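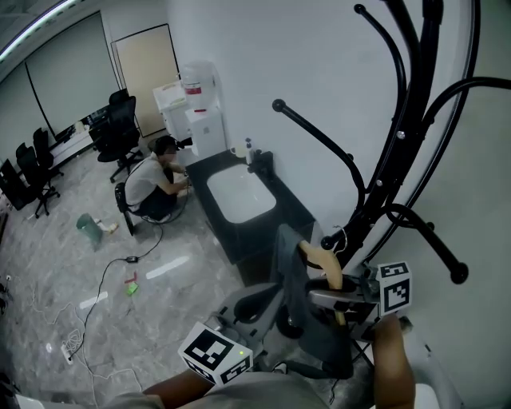 Gripper and dark grey cloth at the coat rack, sink counter behind.

Dear Lev,

Thank you again for the 400 dollars, which has gone further than I dared hope! The hand-held grippers for Tillel are built, and we've been trying them at the coat rack -- a fussy thing with all those curving arms. I have 116 recordings saved so far. The finger pad with the V-shaped notch is the part I'm proudest of, and I could go on about those little ribs all day. 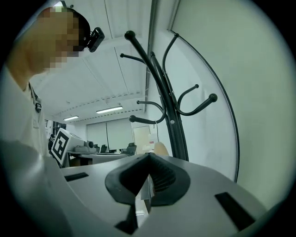 Still to do before November

Print 3 spare pads, tidy the wiring, and send you the receipts.

Warmly,
Bohdan Nazarenko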